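Birthday package at Zoltus trampoline park – is the party room included in the price?

Posted by Ruby-Lee Kingi, Apr 30, 2025

Hello all. My son will be seven in September and he wants his party at Zoltus, the indoor trampoline place in Umudthorpe. I work from home in the attic, so I made the booking list there last night and now I have more doubts than before.

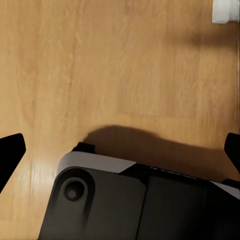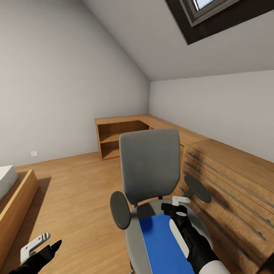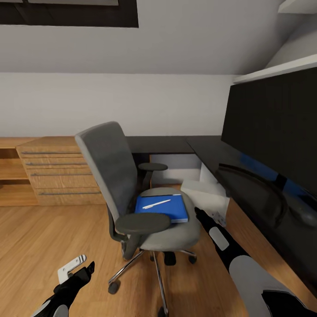 The attic; in the last picture, the blue notebook on the office chair.

My doubt is this. The website says the basic package has jump time for the children and "use of facilities". Does this mean we get a private room for the cake, or do we sit at the tables in the café with everybody else? I wrote to them two times and received only the automatic reply. Also, my younger daughter is three. Can she go on the trampolines with the big children, or must she stay in the small area? I would like to know before I pay the deposit, as it is not refunded.

Kourosh Nikzad
We had my daughter's party there last year. The basic package did not include a room. You get a long table in the café with a paper sign with the child's name on it, and you may bring your own cake but no other food. The room is with the Gristard package, which also gives you a host and the socks. For a small group the table was enough for us, but it was noisy and I had to shout when it was time for the candles.

About your daughter – when we went, children under six could not use the main court during open jump. There is a toddler corner with a soft floor, and one adult can go in with her without a ticket. Please call them to confirm, they answer the phone better than the email. Ask for the room price before you give any card number.

olszewski_mum
dont do the basic one, pay for the room

826pete
Never been to Zoltus but the one near us makes every parent sign the waiver online first, and two kids had to sit and wait at the door as their parents forgot. Send the link with the invitations. And buy the socks before, they cost double at the desk.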